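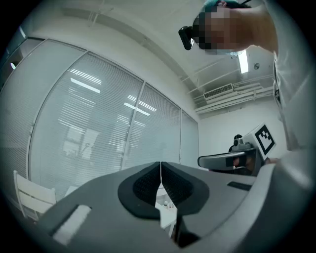
Small bottles with light caps on a white table.

The Goodall certificate in breath training costs 3,000 dollars and takes 19 hours of video. I asked its course director what a working therapist gets for that.

"A structure," she said. "Most people have picked this up in bits."

I pressed her on evidence. She named 2 studies, both small, one paid for by Kerkeo, which sells the sensors used in the course. "I'd like more," she admitted. "So would everyone."

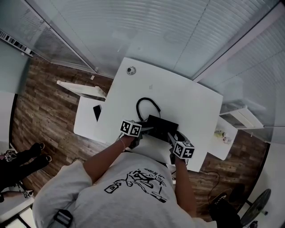
Then there is the mentoring. The brochure promises "ongoing support," and I wanted to know how ongoing. Nine group calls, she said, and after that a forum.

Does anyone fail? She paused. "People drop out - I wouldn't call that failing."

I asked to see the dropout figures. She said she would look for them, and in April I was still waiting.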